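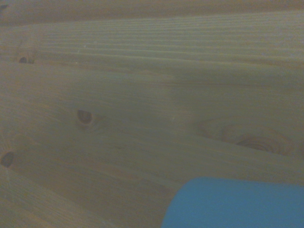

Sumwood Workshop Passes 861 Recorded Tasks in Effort to Teach Robot Arms Household Chores

SUMWOOD, September. If you have ever watched a toddler work out how to pick up a cup, you already have a fair idea of what goes on most mornings at the Nolen workshop, where a small crew has been patiently guiding a robot arm through the kinds of chores the rest of us get through half asleep before breakfast.

The project goes by the name Clasent, and its aim is easy enough to say, even if the doing of it takes a good many hours and a good deal of coffee. The crew wants to put together 1000 recorded examples of everyday handling, all done on a tabletop, and then use those examples to train a learning system that can try the same sort of job without a person steering. The count stood at 861 when the workshop shared its latest update this month, which leaves a stretch still to go but has put everyone in a pretty good mood.

An example, as the crew uses the word, is one complete try at one small job. A person guides the arm through the job from start to finish while the cameras record, and the movements of the joints and the fingers are saved along with the pictures. One camera rides along with the arm and sees the tabletop from close up, so close at times that it gets little more than wood grain and the corner of something blue. Another stays put and takes in the arm and the table together. The learning system is given both views, and the hope is that what it misses in one it will find in the other.

Mugs have turned out to be the favorite subject, and the crew can talk about them for longer than you might expect. A mug can be taken by the handle, pinched at the rim, or held from the inside with the fingers lowered into the opening, and each way asks for a slightly different approach.

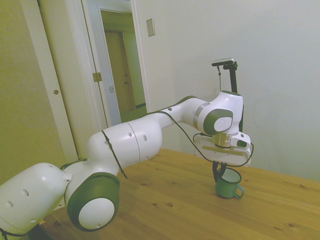
The crew has been recording all of them, with the mug set down in a new spot between tries and the handle turned a different way, so that the system doesn't simply memorize one patch of table and reach for it forever after. Of the examples gathered so far, 179 involve a mug of one kind or another, more than any other object on the list.

Not every try goes well, and those get saved too. A bumped rim or a grip that slides off is marked as a miss and kept in a separate group, which isn't part of the 861. The crew went back and forth over the summer on whether misses were worth the storage space, and the people who wanted to keep them won out, at least for now. They would like the system to see what a poor approach looks like, and they have promised to look at the question again once the first full round of training is finished.

An early trial, using only a portion of the examples, gave the workshop something to smile about and something to chew on. Out of 31 attempts at lifting a mug and setting it back down, the arm managed a little over half without help. It did best when the handle was turned toward the front of the table and had more trouble when the handle pointed off toward the back wall, so a good share of the remaining recordings will be spent on exactly that.

Funding for the work comes from the Begay Fund, which has backed several small projects in the area and has agreed to see this one through the winter. The grant pays for the workshop's rent and for the hours of the people doing the guiding, who work in short turns. It's slow, careful work, and a tired hand shows up in the recordings as plainly as a smudge on a window.

Once the thousandth example is in, the workshop plans to share the whole collection with other groups free of charge, misses included, along with notes on how each job was set up. An open afternoon for neighbors is also in the works, starting at 2 p.m. on a day still to be picked, and visitors will be welcome to take a turn guiding the arm themselves.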